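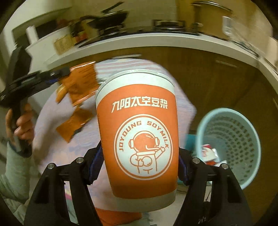 ## Looking after a little silver and gold at home

I bought my first silver coins the way many people do, a few at a time, and kept them in a kitchen drawer next to the batteries. Please don't do that! Kitchens are steamy, and silver hates steam. Mine went a sad shade of brown before I learned better, so I've gathered up the habits that have served me well since (and a couple I picked up from Chibuzor Dauda, who taught me most of what I know about bars).

### Storing

- Pick a cool, dry closet on an inside wall. Basements and bathrooms are the worst spots in the house.
- Keep rubber bands, newspaper and wool well away from silver. All three can give off sulfur, and sulfur is what turns it dark.
- Use hard plastic capsules or tubes. Soft, bendy vinyl sleeves can leave a green, sticky film over the years – throw them out if you've inherited any.
- Tuck a packet of silica gel in the box and swap it every September, or whenever you remember.
- Gold is much less fussy, but it's soft, so don't let pieces rub together.

### Handling

Hold a coin by its rim, over a folded towel, and wash your hands first. I wear cotton gloves for anything shiny, though I'll admit they make me clumsy and I've dropped more coins with gloves on than off. The towel has saved me every time.

### Cleaning

Mostly, leave it alone. Polish takes a thin layer of metal with it, and collectors will often pay less for a coin that's been rubbed. Plain bars are more forgiving, but even there I only rinse with distilled water and pat dry with a soft cloth.

### Weighing and writing it down

A small digital scale is worth having. Mine is a Prekitz that goes up to 200 grams, and I test it with a 100-gram check weight before I trust it. Remember that metal is sold by the troy ounce, a bit over 31 grams, so a regular kitchen ounce won't match!

Keep a notebook with the date, the weight, what you paid and the dealer's name, and make 2 copies. One of mine lives with my sister. Put the receipts in an envelope beside it, and call your insurer to ask what your homeowner's policy covers, as the limit on coins and bullion can be surprisingly low.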